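Packet box, two weeks in

We are on the box task for Trostero now, and I finally have a count worth writing down: 241 demonstrations kept, 6 thrown out. The job is to handle small flat packets at a storage box with a green lid, using a gripper in each hand. 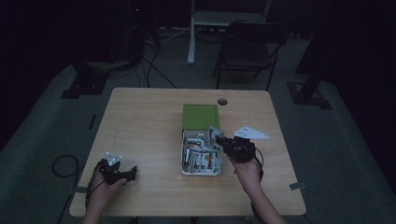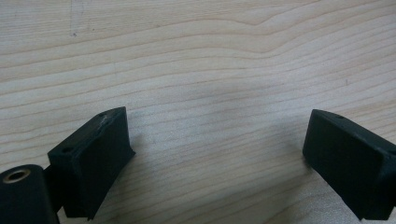

Second one is the view from a gripper, fingers open over bare table. 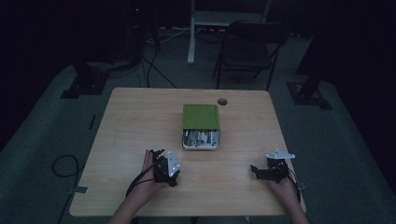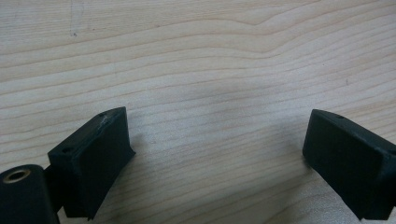 Brenen Manipulation Group / Data Collection / Notes

Every demonstration starts and ends with both grippers open. I got lazy about that in June and had to redo 100 of them. The model learned to stop with a packet still pinched, and it took me 2 days to see why.

Packets are harder than the blocks we used before. They slide against each other, and the thin edges are easy to miss. I try to vary which one I go for - left wall, back corner, middle of the row - so the policy doesn't learn a single spot.

Next is the same task at the Briggs site, with their table and their lighting.

Comments

jt_west: Do you keep the fumbled grasps if you recover?

Reply from author: Yes, if the recovery is clean. The 6 were all tracking dropouts.

padlock9: We saw the same thing with end poses at Jisteck. Trimming the last second helped a little.

moss: Is the lid part of the task or a separate one?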